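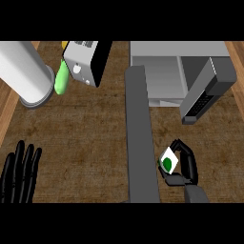 ## Chapter 2: Why kitchens cost what they cost

My first rented kitchen, in Brundlow, had one worktop, and I ate, ironed and did my accounts on it. When it split I went off to buy a new one, thinking I'd spend £45 or so. The bill came to £1354! I still have it, and we'll be picking it apart for most of this chapter.

You met fixed and variable costs in Chapter 1. Now I want to put them to work. Özkan, the joiner's I used, charged £300 just to turn up and measure (I grumbled, but I paid). That sum would have been the same for a worktop twice as long. The timber wouldn't, and neither would the hours spent cutting it.

Before you read on, dig out a bill of your own, for a car repair or a haircut or anything you like, and mark each line F or V. Some lines will be a bit of both, so put a question mark by those and keep them handy for section 2.1.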